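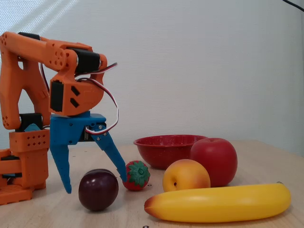
Toy fruit and play food — the gallery page

Home / Toys / Play food / Gallery

Updated June 2, 2022

Quick one today as the rest of the site is still half moved over. Play food, mainly fruit, mainly bought secondhand in and near Clonivberg. I collect it, clean it, lend some of it out, keep far too much of it. Old page had everything in one enormous list and took forever to load so I'm putting it back up bit by bit, fruit first. Lines are short. Ask if you want more on anything, I usually know more than I've typed.

Not a shop. A few spares at the bottom for swaps.

Plum
Dark purple, glossy. Shows every fingerprint, wipe it with a dry cloth and it comes straight back up. My favourite of the lot, always has been. Plums are oddly hard to find in play food, you get apples and bananas till you're sick of them and never a plum.

Strawberry
Everybody wants the strawberry. First out of the box, first under the sofa. If a set turns up incomplete it's nearly always this that's gone, so I buy odd ones whenever I see them and keep them in a jam jar.

Apples
Red, green, one that was meant to be russet and looks like a potato. The russet has had a long career as a potato. Stalks are the weak point, they get chewed or snapped. I don't replace stalks any more. Looks fine without.

Pears
Two sizes in the old Ionescu boxes, the larger one won't stand up on its own and never would. Lay it on its side. Colour fades on the side that faced the window in whatever house it came from, you can often tell which way it sat on the shelf.

Lemons and limes
Same mould, different colour, on most makes. The Tekier ones have the little nub at both ends, the Ionescu ones just at one. That's the quickest way to sort a mixed bag if you've been given somebody's leftovers.

Oranges
Dimpled or smooth. Dimpled is nicer in the hand and horrible to clean. Old toothbrush, washing up liquid, patience. The smooth ones get mistaken for balls and thrown, so they tend to be scuffed all over.

Grapes
Bunches. The soft ones go sticky with age and there's no cure I have found. Talc helps for a week. I've stopped buying soft grapes altogther, hard ones only now.

Bananas
Far too many. Please don't send bananas.

Single bananas are all right actually useful for phone calls, according to every child who has ever been here. Bunches less so, they get pulled apart and then the top bit is an odd yellow lump that no one can identify at tidy up time.

Cherries
Pairs on a stalk. The stalk goes brittle. I keep these out of the lending boxes as they're small and I don't like it, and I'd say the same to anyone with under-threes about the place. Cherries stay on the high shelf with the loose blueberries.

Peaches
Fuzzy ones exist. I had one. Flocking wore off in patches and it looked unwell, so it went to a friend who wanted it for a still life. Plain painted ones last better.

Pineapple
Leaves come off in one piece on the Tekier version and get lost, then turn up years later as a hat on a doll. Worth checking the doll box before you write off a pineapple.

Watermelon slices
Flat, stackable, good for rolling along the floor if that's your sort of thing. Seeds are printed on and rub away from the middle outwards.

Cut-in-half fruit
The kind that sticks together with hook and loop and comes with a blunt knife. Lovely noise. The pads clog with carpet fluff, pick it out with a pin or a stiff comb. New pads are cheap, cut them yourself from a strip, make sure you put the hooks one side and loops the other (I've done it wrong. Twice)

Vegetables that live with the fruit
Tomato, obviously. Also an aubergine that gets counted as a plum by anybody under five, and a sweetcorn cob with no husk. They'll get a page of their own when I do veg, for now they stay put.

BOXES AND MAKERS

Ionescu market box
The one most people remember round here. Card tray, lift-off lid, a dip for each piece. The trays nearly always split at the corners. 90 boxes is the most I've ever seen in one place, that was the Arkiston sale, and hardly a sound corner among them. I tape mine from underneath with brown paper tape so it doesn't show on the front.

Ionescu small box
Same fruit, fewer of it, no tray, just a bag inside. Bags perish. If you've got one with the bag unopened I'd love to see it, not to buy, just to see it.

Tekier greengrocer set
Came with paper bags and a price list. 4 different price lists so far, the earliest has the plums marked up as damsons. Mine are kept flat in a folder, the children get photocopies.

Tekier refill packs
Sold loose off a hook. No box, no name on the fruit, which is why there's so much of it about that no one can put a maker to. Nub at both ends on the lemon. I'll say it again because I get the email every month.

No-name
Most of what I have, if I'm truthful. Market stalls, school fairs, bottom of the bag of something else. Don't look down on it. Some of the nicest colours are no-name.

CLEANING, THE SHORT VERSION

Warm water, drop of washing up liquid, soft cloth. Not the dishwasher. Anything painted, don't soak it. Anything wooden, barely damp and dry it right away or the grain lifts. Hollow pieces with a seam let water in and you'll be shaking them for days.

Biro on a light coloured piece — leave it. You'll take the colour off with it and the patch looks worse than the pen did.

Sticker residue, a dab of cooking oil, leave ten minutes, rub with your thumb. Wash after.

Smell of smoke or loft: shut in a tub with bicarb, lid on, forget about it for a fortnight.

STORING

Shallow trays. Deep boxes mean the heavy pieces sit on the grapes and you only find out later. I use cutlery trays, the cheap sort, lined with kitchen roll. Keep reds away from pale pieces if they're the soft plastic kind, the colour creeps across. I have a pink lemon to prove it and it isn't for swap.

Out of the sun. I know it looks pretty in a bowl on the windowsill. A season of that and the purples go brown, reds go next, yellows hang on the longest.

LENDING

Playgroups within reach of Clonivberg can have a box for 3 weeks. Collect from Arkiston, bring it back to Arkiston, please don't leave it on the step. Each box has a list in the lid, tick things off as they go back in and just tell me what's missing. I won't be cross, things go missing, but I do need to know before the next lot get it.

No cherries, no blueberries, nothing with a loose stalk in the lending boxes. Knife is blunt but check you're happy with it.

November is always booked up early, everybody seems to do shops and markets that month. Get in before the summer if you want it then.

SWAPS

Got:
bananas (see above)
green apples, smooth, no stalks
oranges, dimpled, cleaned
Ionescu lids without trays
half a watermelon, the whole kind not the slice kind, other half never seen

Want:
plums, any make
strawberry with the leaf still on
Ionescu tray, sound corners, I can dream
Tekier price lists, even torn
fig. Somebody told me there was a fig

Post is fine, small padded envelope does for most single pieces. Wrap painted ones in tissue, newspaper comes off on them.

STILL TO GO UP

Veg. Bread and cakes. Tins and packets, which will be a big one, 400 scans to straighten before that goes anywhere near the site. Eggs, if I can find where I put the eggs. Tills and scales might come after that or might not, they take up so much room and I've been trying to be good.

Some of the old links on the bread page go nowhere, I know about those. If you find one on this page that's broken send me a note and say which heading it was under.

Back to Toys
Back to Home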